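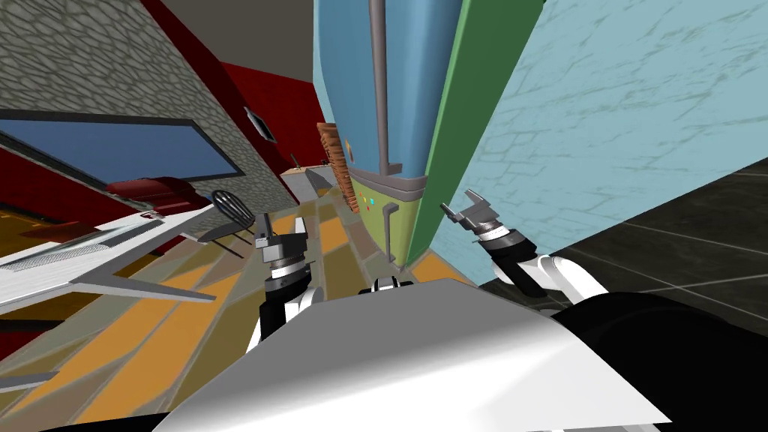

Thongchai Yimyam spent 14 years fixing refrigerators for Plunerex. Now he watches one on a screen. It is blue on top and green below, with magnets, and it has never once leaked on his shoes.

"My mother asks if I still work with fridges," he says. "I say yes. She doesn't need the details."

Plunerex plans its kitchen robots in a simulated kitchen called Motia, where two arms practice on the doors. Yimyam scores the runs. He has scored 2,588 of them, most involving a handle.

"You want the fingers by the lower door, but not in it. My old apprentice had the same problem."

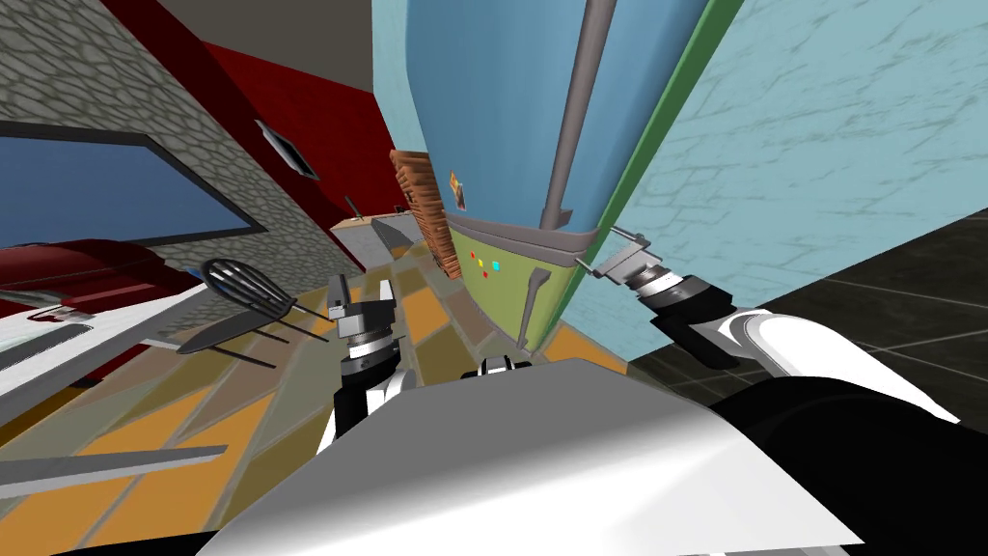

Who gets the van

The service crew went from 30 people to two, and the rest were moved to desks. Yimyam misses the van, and also the customers, "maybe four of them." His knees have filed no complaint. The pay is the same, he says, but the overtime went away, and people with kids noticed that first.

Does he trust the arms?

"I trust them on a Tuesday. Ask me after an update." He pulls up a close view, two big gray fingertips side by side. "I look at these more than I look at my wife."

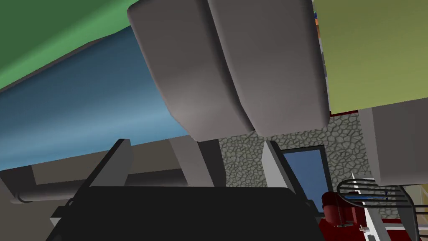

What he kept

His toolbox sits under the desk at the Hinds office. Management has asked him twice what it's for.

"Their coffee machine," he says. "Guess who fixes it."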